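Why I cut my demonstrations into pieces

Since September I work with Mitsuko Onishi on a method we named Otosari. The idea is simple. We record a long kitchen task by teleoperation, then we cut every recording at the moments when a gripper closes or opens, and the policy learns the short pieces. At first I trained on whole recordings, and the policy often forgot in which step it was.
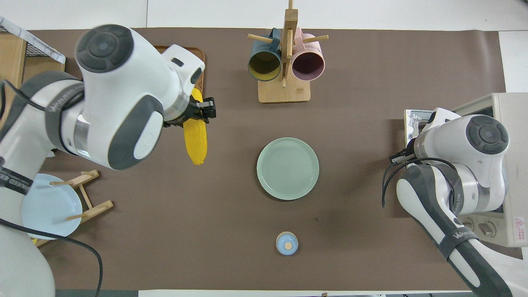
The cutting gave us 2855 pieces. My first version of the rule was too sensitive. When the operator hesitated and squeezed twice, it made two very short pieces with almost no motion, and I had to write a filter for them. Mitsuko wanted to keep them as examples of recovery. We are still discussing this.

For the test I ran the old policy and the new one for 21 trials each. The new one lost its place less often, but it is slower between the pieces, and I don't like the small pause it makes there.

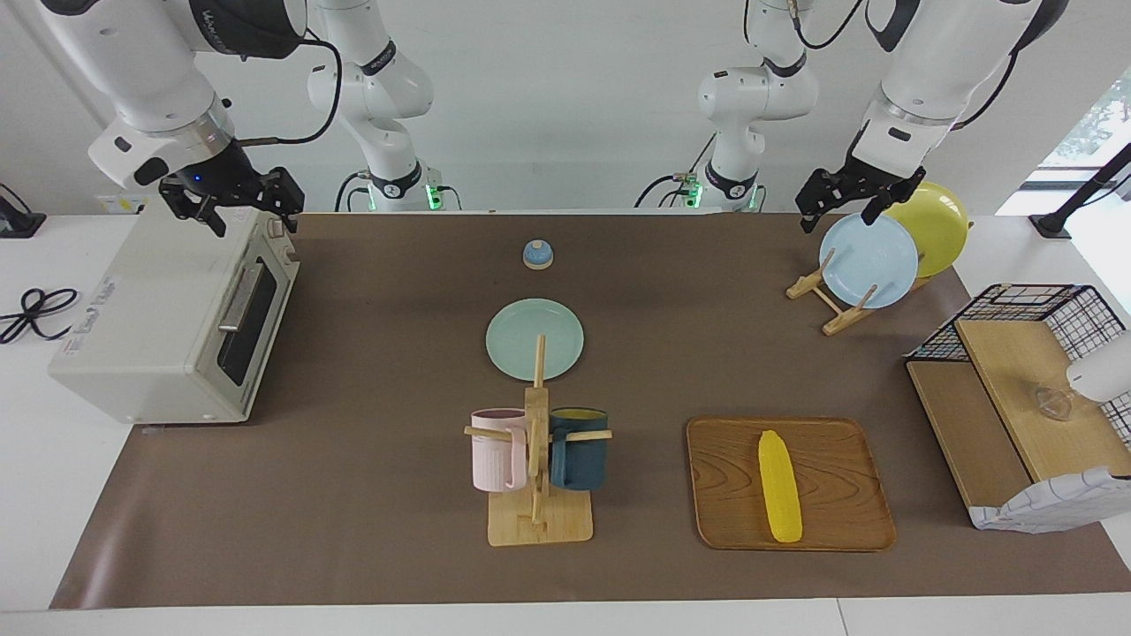

Grasping thin objects is still our weak point. The training loss looks good and it tells me nothing about it. A plate in the rack is hard for us, above all with a second one leaning right behind it, as the yellow one does behind the light blue. The fingers must come down over the rim of the front plate only. Next week I will try a slower approach for the last 2 centimeters and train again from the same pieces.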